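Home Organization, Evening Course
Handout 5: Small jewelry and trinkets
Teacher: Mitra Parsa, Furcombe Adult Classes

In the last class we worked with clothes. This time we work with the small things that collect in a drawer: bracelets, charms, pendants, little toys from a key ring. They take almost no space, but they tangle quickly.

Begin with a table and a cloth. Put everything in one pile and do not sort inside the drawer. Place one open box behind the pile. Bracelets go into the box first, each one laid in an open curve, so the cords do not cross.

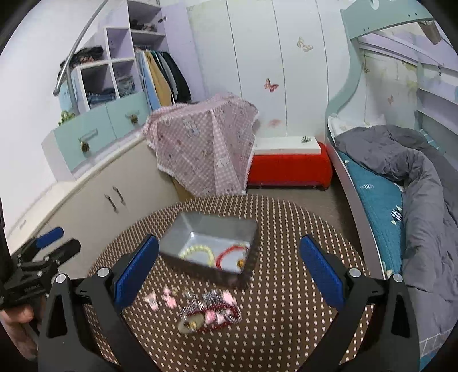
When the bracelets are finished, look at what remains. Charms with a metal ring should be kept apart from soft cords – the ring catches the thread. If two pieces are already tangled, leave them for the end and use a blunt needle.

Carved pieces need more care. Take them one at a time and hold them by the edges. Wipe the grooves with a dry, soft brush. Do not use vinegar or toothpaste, even if a relative recommends it. My student Afshin Azimi lost the shine of a good pendant in this way.

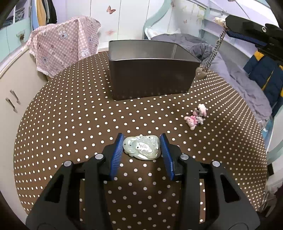

Fig. 2. Pale green carved pendant, with a blue pad at each side. The metal box stands behind.

Homework: choose one drawer and work for 90 minutes, not longer. Write down which pieces you did not wear since November. Bring the list to class, and also one small box with low sides – the lid is not necessary.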